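手持ちグリッパーで袋ものを扱うときの手順と決めごと

最終更新 2025年2月10日

Fasetisの作業台で収録する人向け。急ぎで書いたので細かいとこは後で直す。わからなければDelali Kwofieまで。

1. 始める前

・指パッドを見る。粉、ほこり、擦れ。粉は乾いた布で拭く。アルコールは使わない、ゴムが固くなる。
・角の欠けは小さければ可。面の真ん中まで来てたら交換。交換したら台帳に一行。
・パッドのネジ、手で回るようなら締め直し。締めすぎ注意、アームは樹脂です。
・ケーブルは本体の外側へ逃がす。指の間に垂れてきたらやり直し。
・開閉を2回、空で。引っかかったら中止してEkow Issahakuに連絡。自分で分解しない。

2. 台の上

白い面を広く空ける。使わない道具は下げる。対象物は一つずつ出すのが基本、中身を移す作業のときだけ容器も置いていい。
袋の印刷面は見える向きで。文字が読めるかどうかは気にしなくてよい。
ガラスの容器は台の縁から離す。これは必ず。去年の9月に一つ割ってます。

3. つかみ方

・近づくときは全開。半開きで寄らない。
・パッドの面と袋の面を平行に。斜めに当たると袋が逃げる。
・立ってる袋は上から3分の1あたり。中身が偏ってたら重い側に寄せる。
・キャップ付きのパウチは胴をつかむ。キャップの根元は挟まない、つぶれる。
・光る袋は照明の映り込みが出る。手首を少し回して、だめなら袋のほうを動かす。
・閉じるのはゆっくり。袋がしわになるのは問題なし。破れる音がしたらすぐ開く。

4. 開封した袋

切れ端が長く残ることがある。グリッパーの可動部に巻き込まないよう、持ち上げる前に向きを確認。
容器の上で持つときは口の真上で一度止める。止めてから傾ける。止めずに動かした分は使えないので消してくださいい。
粉がパッドに付いたら次の袋に行く前に拭く。面倒でも毎回。

5. 人の手

反対の手はアームの内側に入れない。容器を押さえるなら外から。見学の人は台の向こう側、肘が届かない距離で。
指輪と腕時計は外す。袖はまくる。

6. 記録

Drornerの収録ソフトで、開始と終了を必ず自分で押す。自動停止に頼らない。1件の上限は3,000コマ、超えたら分ける。1セッション50件まで、それ以上は手がぶれてくるので交代。
400件近くでパッド一組が寿命の目安。ただし見た目が優先、数だけで判断しないこと。
失敗も残す。「失敗」のタグだけ付けて消さない(4の止め忘れは例外)。
ファイル名は対象物、担当者のイニシャル、連番の順。空白は入れなない。

7. 終わったら

台を拭く、グリッパーは開いた状態で棚に戻す。袋は口を折ってSarpong用の箱へ。液体の残ったパウチは立てて入れる。中身を食べない。

作業中の様子:

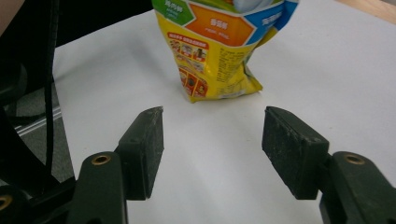
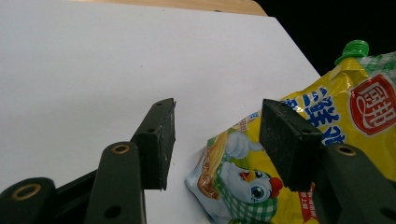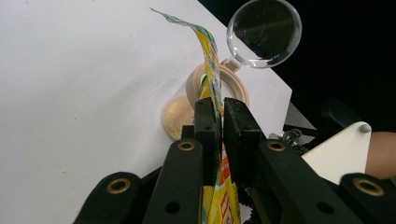 1枚目「香辣蟹」の袋、指は開いた状態。2枚目は緑のキャップのパウチ。3枚目、ガラス容器の手前で袋を挟んだところ。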